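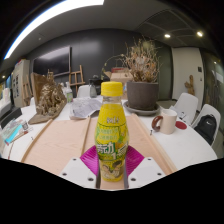 Figure 2. Ribbed fingers on a drinks bottle, as seen by the gripper's own camera.

Section 2: Fitting and checking the soft fingers

It's well worth taking your time over this part of the Tellis hand-held gripper. A finger that sits even slightly askew will bother you for weeks, so put the kettle on and work slowly.

1. Switch the gripper off and lay it on a clean, flat table.

2. Offer the left finger up to its white plate until the screw holes line up. Put all the screws in loosely before you tighten any of them, then do the same on the right.

3. Tighten each screw a little at a time, going round in turn, and stop as soon as it feels snug.

Caution: The plates are softer than they look, and a heavy hand will strip the holes. Replacement plates are part 3487.

4. Switch on and look at the camera picture. Both fingers should show, one either side, with the ridges facing each other. Dark corners around the round view are normal with this lens.

5. Stand a plastic bottle upright on the table and close the fingers on it gently, somewhere near the middle. If it leans or twists, go back to step 2.

Note: Wipe the ridges with a damp cloth every Monday, or more often if you handle anything sticky. Change the fingers after 2000 grips. If you get stuck, Katherine Betancur on the Treraso help desk will gladly talk you through it.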